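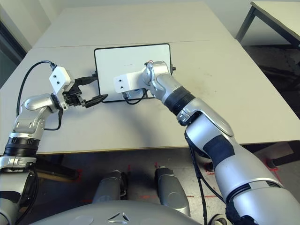

A two-armed robot at the Lirkix test lab, with a stylus-like pen in the left gripper.

Lirkix Publishes Results of Gripper Comparison for Pen and Tablet Work

LLANOS — Lirkix, a test lab for light automation equipment, today released the results of a comparison between two parallel grippers used on a two-armed robot. The study looked at one narrow job: picking up a thin pen, holding it at a steady angle and making short marks on a flat panel lying on a table.

The lab ran 3,238 trials over the course of the spring and finished in June. Both grippers were mounted on the same robot and run with the same controller settings. One is the standard gripper that Lirkix has used in earlier studies. The other is the Edance, a newer design with narrower fingers, supplied by Flultadora.

According to the report, the Edance dropped the pen less often and needed fewer second attempts at the pickup. The standard gripper did better when the pen was handed over from one arm to the other. Neither gripper kept the pen from turning slightly between the fingers during long strokes, and the report lists this as the main open problem.

"A pen is a hard object for a parallel gripper," said Tsion Lencho, who led the study. "It is round, it is thin, and the force at the tip pushes it sideways. We wanted numbers on how much of that comes from the fingers and how much comes from the arm."

The team also compared two ways of placing the cameras. In the first setup the controller used only the head camera. In the second it used the head camera together with a camera at each wrist. The added views helped most in the last part of the approach, when the arm can block the head camera's line of sight to the pen tip.
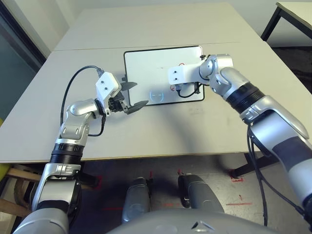
Tests were done at a fixed table height, and the position of the panel was changed between runs. The lab kept the second arm over the work area in most trials, because customers usually want both arms available. This made the motion planning slower. Around 800 of the trials had to be repeated after the planner stopped early to avoid contact between the arms. The repeats are reported separately and are not part of the main total.

Seung-woo Ok, a controls engineer at Lirkix, said the early stops were the least expected part of the work. "We had set the safety distance for bigger parts and left it there," he said. "With a pen it was too wide. We changed it for the second half and the report shows both sets."

Flultadora supplied the Edance units on loan and did not take part in scoring. Yhon Inga, product manager at Flultadora, said the company will use the handover results in its next finger design — a wider pad is already being tried.

The full report, with the trial logs and controller settings, is available from Lirkix on request at no charge. A second round will cover softer finger pads and a thicker pen.

Media contact: Ulises Lozano, Lirkix press office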